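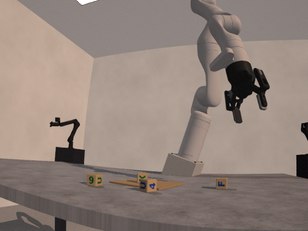

16/12/2019

So I finally made it out to Kratochvíl, the Czech and Slovak grocery on the far side of the river, and I have been thinking about poppy seeds ever since. Ground poppy seeds, sold out of a bin by the scoop! I have been grinding mine in a coffee grinder for years, in tiny batches, and then wiping gray paste off the lid with a butter knife. Never again, or at least not while they stay open.

A little background for anybody new. I grew up eating this food at my grandmother's table and never learned to shop for it. She did the shopping, she did the cooking, and I did the eating. When I moved here I figured I could get everything at the regular supermarket, and you can get pretty far that way if you don't mind the wrong flour, the wrong pickles and farmer cheese that comes in a cup and tastes like the cup.

The store is smaller than I expected. Two long aisles, one short one, a meat counter at the back and a freezer that hums louder than the radio. The bus drops you right across the street (I took the 195, and it was half empty the whole way), and if you drive, there are 4 spaces behind the building and they were all taken when I walked past. Bring cash for the meat counter. The front register takes cards but the back one doesn't, and I had to do the walk of shame to the ATM at the gas station while my sausages sat there wrapped up and waiting.

Okay, the flour. This is what I went for. Czech flour comes in different grinds, and the coarse one is what you want for bread dumplings. It feels almost like fine sand between your fingers. I've tried faking it with the instant kind in the blue can, which is decent, and with regular flour plus a bit of semolina, which I liked less because the dumplings came out a little gummy in the middle. They had the real stuff stacked by the door and I took three bags. Then I took one back out of the cart, remembering the bus. Then I put it back in.

The pickles are a whole wall. Sweet-sour ones, ones with dill, ones with slices of carrot in the jar, and tiny ones no longer than my pinkie. I asked the lady at the register which ones she buys and she pointed at the cheapest jar on the bottom shelf without looking up, so that's what I got. They're great. Crunchy, a little sweeter than I remember, and we've already finished the jar standing up at the fridge.

Also picked up:

A tub of plum butter, very dark, not much sugar in it
Two packs of round spa wafers (hazelnut, and one is gone)
Caraway seeds in a bag the size of a paperback
Smoked pork neck from the counter
Marjoram, because mine smelled like dust

The poppy seeds I mentioned. Keep them in the freezer once they're ground. They go bitter fast, and I learned that the sad way with an entire roll cake one January.

Now, the one thing I couldn't find was fresh yeast. They usually have it in little cubes next to the butter, but it was sold out and I was told everybody is baking Christmas bread right now, which, fair enough! I'm going back in a few days and if there's still none I'll use dry. My grandmother would have had something to say about that, but she also kept margarine in the house and called it butter, so I think we're even.

I did make the dumplings the same night. Here's how I do it, and I'm sure your family does it some other way.

Cut up two stale rolls into cubes and leave them on a tray while you do the rest. Put 500 grams of the coarse flour in a big bowl with a teaspoon of salt. Warm up a cup of milk, just until it feels like bath water, stir in a spoonful of sugar and a packet of dry yeast, and wait until it foams. Pour that into the flour with one egg and knead until it stops sticking to you. My dough took longer than usual this time -- the coarse flour drinks up the liquid slowly, so don't panic and add more in the first minute. I panicked and added more. It was fine after another handful of flour.

Work in the bread cubes, cover the bowl and let it rise until it doubles. Shape it into two fat logs, let them rest under a towel for fifteen minutes, then lower them into a wide pot of simmering salted water with the lid on. Ten minutes, turn them over, ten more. When they come out, poke them all over with a fork right away so the steam gets out. Slice with a piece of thread if you want to feel fancy. I used a bread knife and squashed the first slice.

We had them with the smoked pork, braised sauerkraut with plenty of caraway, and the last of the pickles. I ate five slices. There were leftovers, and fried in butter with a scrambled egg the next morning they were maybe even better than dinner.

Prices, since a couple of you always ask: the flour is a bit more than regular flour but not crazy, the plum butter was cheaper than any jam I usually buy, and the meat is where the money goes. I spent more than I planned and I'd do it again tomorrow.

They close early on holidays and there's a handwritten sheet taped to the door with the hours, so check that before you make the trip. Carp orders were already closed, by the way. I didn't want one (I am not ready to have that conversation with my bathtub) but I know some of you do, so ask earlier next year.

If anybody has a good recipe for the poppy seed filling that uses milk instead of water, please leave it in the comments. I've got a full bag in the freezer and two rolls' worth of plans for it.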